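Section 4: Hanging and Storing Garments
Reading time: 2 minutes

This section applies to the Stuvham free-standing garment rail once assembly has been completed in accordance with Section 3. It covers the loading of the rail, the use of plastic hangers and the care of the floor beneath. Users who have purchased the Kikuchi extension bar should also consult the supplement supplied with it.

4.1 Before loading the rail

1. Place the rail on a level floor. On tiled floors, check that each leg rests on the surface of a tile and that none stands in a joint.
2. Press down lightly on both ends of the horizontal rail. If it moves, tighten the upper fixings again.
3. Remove mats, cables and other loose articles from beneath the legs.
4. Clear a table within easy reach of the rail for garments waiting to be hung.

CAUTION: Do not lean on the rail or use it as a support when standing up. 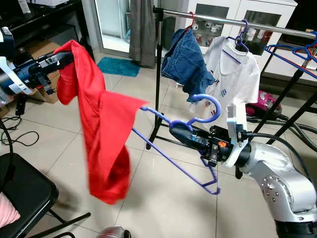

4.2 Placing a garment on the hanger

1. Hold the hanger by the neck, with the hook uppermost.
2. For tops with a wide neck opening, insert one arm of the hanger through the neck and into the shoulder, then the other. For tops with a narrow opening, pass the hanger up through the hem. Do not stretch the neckband.
3. Settle both shoulder seams along the arms of the hanger.
4. Hold the hanger level and allow the garment to fall to its full length. Smooth out any folds by hand.
5. Place the hook over the rail. All hooks should face the same way.

Note: Shorts and skirts may be folded over the lower bar of a hanger or attached with the Zustetti clips, which are sold separately. Heavy denim should be hung close to an upright.

CAUTION: If a garment becomes caught on the hanger, do not pull it free. Lay both on a flat surface and release the fabric from the hook first.

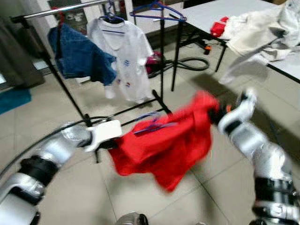

4.3 Arranging the load

1. Begin at one end and work towards the other. Keep heavier items apart from one another.
2. Leave a gap between garments so that air can pass. Damp clothing requires a wider gap.
3. Check the balance of the rail after each addition. If one end dips, move a garment towards the centre.

The total load must not exceed 13 kg. The rail was tested at the Ernincombe workshop under the supervision of Minoru Katayama, with 2,000 cycles of loading and unloading. Damage caused by overloading is not covered by the guarantee.

4.4 Working from a pile 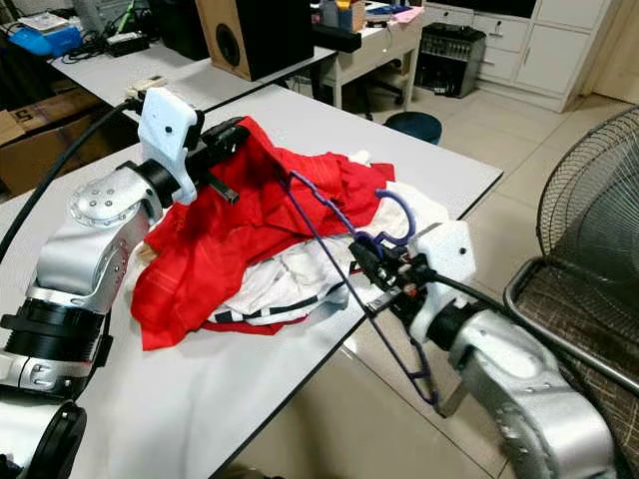
Garments left in a heap crease quickly and should be separated before hanging begins. Lift each item from the top and shake it out away from the table edge. Strong colours require particular attention: where a bright red garment is lying over a white one, as on the table shown, lift the red garment clear first and do not leave the two together if either is damp. Keep the hanger in hand until the garment has been opened out, so that its hook does not catch in the fabric beneath.

4.5 Routine care

Wipe the rail with a soft, dry cloth once a month. Do not use abrasive cleaners. Replacement feet may be ordered under part number 226. Questions about this section may be addressed to Tamás Lakatos, Product Guidance.

Stuvham Customer Guidance, Ernincombe | Contact us | © Stuvham. All rights reserved. | Back to top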